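What the second arm really costs

By Joni Kemppainen
February 8, 2024
6 min read

I have now sat through three sales calls about adding a second arm to our packing bench at Okwood, and I come out of each one less sure than I went in. The quote from Situdska says $3,597. That number is in large type at the top of the page. The other numbers are smaller and further down, and a couple of them I had to ask for.

Start with mounting. The arm does not come with anything to bolt it to. The base kit, the cable set and the better of the two grippers add $1,475, and the rep was a little hurt when I suggested these were not really options. What is an arm without a base? He said some customers make their own. I'm sure they do. I'd like to meet one before I plan around it.

Then there is my time. When we set up the first one in August, I wrote down my hours, mostly to prove to myself that it wasn't going to be that bad. I got to 56 before it ran a full shift without me standing next to it. None of those hours show up on any quote, and I have yet to hear a salesman bring them up first. 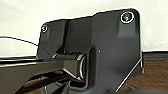 Spare parts are where I get really grumpy. I asked for a price list for the small stuff - brackets, screws, collars, the pieces that will need replacing long before a motor does - and was told it was "available on request." I had just requested it. Two emails later I got a link to a catalog with no prices in it. The folks at our Dodetholm shop say they wait 6 weeks for anything out of that catalog, and they buy more than we do.

Vi, the planning software they want to bundle in, is a separate argument. The demo was smooth. The demo was also one box, one size, always in the same spot. Our boxes come in dented and at funny angles, and I would want to see it handle a bad morning before I pay a yearly fee for it. They offered me a longer demo.

So my line in this year's budget reads "second arm, pending," and I've put the full amount next to it, base and gripper included, plus a month of spares. My boss thinks I'm padding it. Maybe a little. I padded the first one too and we still went over.

If you run one of these and have an invoice for year two you're willing to share, send it along. I have plenty of brochures already.

Contact | Copyright 2024 Joni Kemppainen | Back to top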